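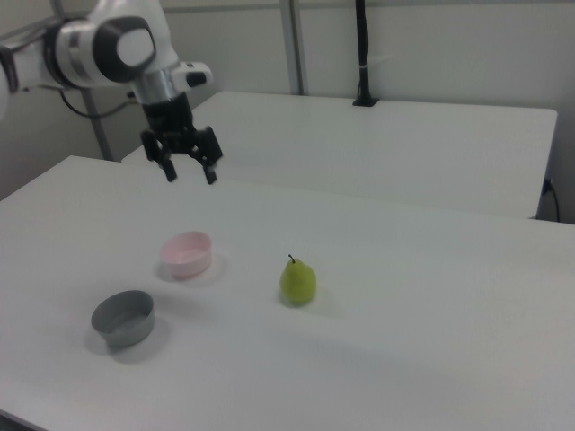
Text and photos: the cell safety coordinator, Skalby workshop

Good habits at the table: our gallery

At Skalby we teach small pick and place tasks to robot arms. Last March we wrote our house rules again, together with the colleagues from Nevinden, and they became much shorter. The old version had 5 pages and people did not read it. The new one has 2. On this page I put photos of the work with the rule that belongs to each of them. The first one is at the top, and I will add more when the Karaki table is ready.

Open fingers over free space
The gripper waits open, with no object under the fingers. We ask for this position before every start. If the fingers are above a bowl or a fruit, the operator moves the arm away first and then begins.

Only the things of the task
Two bowls, one gray and one pink, and a green pear. Cups, phones and tools have their place on the shelf by the door, also when the break is short. Please leave bare table between the objects, as it is between the pink bowl and the pear, so the fingers can come down without touching the neighbor.

The rules are for all our tables, also the old ones in Zostdale. If you find a sentence that is not clear, write to the workshop address and I will correct it in the next version.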